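Sorting Baskets and Tape: Frequently Asked Questions
Vevemar Workroom Supplies. Last updated 12th August.

Which basket is for what?
At our shared worktables, blue is for small odds and ends, green is for tape, and yellow is for whatever still has to be sorted. You can use any system you like at home. Write it down if more than one person uses the table.

Do the colors come in a set?
Yes. The Furkico set has one blue, one green and one yellow. Single baskets can be ordered in the same colors, but the shade may differ slightly between batches.

Can baskets stand directly on a wooden tabletop?
Yes. Wipe the bottom first if the basket has been on the floor, as grit will scratch a finished surface. No mat is needed.

Should rolls of tape be stored flat or on edge?
Flat. A roll left on its edge for a long time can get a flat spot and then unwinds unevenly. Keep tape out of direct sun and away from heaters.

How do I keep track of colored tape?
Keep all the rolls in one basket and put each one back before you take out another. Red and blue are the colors people ask us for most often.

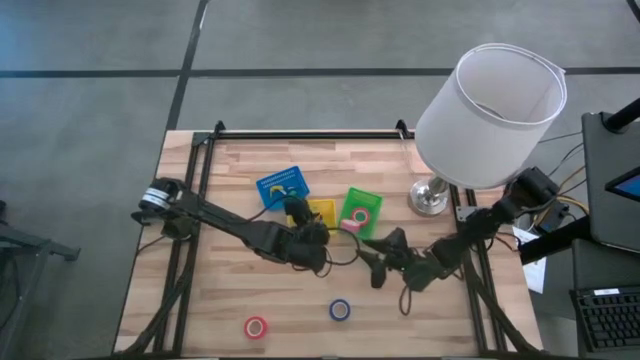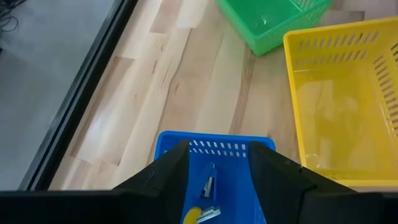 Blue, green and yellow on a light wood table.

What if I want more than one basket per color?
Add them one at a time. We had a question on this from Bayram, who wrote that two green baskets had only led to tape being split between them, and that going back to one fixed the problem. Our advice is the same: empty the first basket and sort it before buying a second.

How do I clean them?
Warm water and dish soap. Use a soft brush for the openings in the sides, where dust collects. Do not put them in the dishwasher. Tape residue comes off with a little cooking oil on a cloth, followed by soap.

Can I label the baskets?
Yes. Stick the label on the rim or tie on a tag. Labels do not hold well over the openings.

What is the return period?
You have 26 days from delivery. Baskets must be clean and free of labels. Opened rolls of tape cannot be returned.

Where can I pick up an order?
At the Joston counter. Orders are held for 14 days.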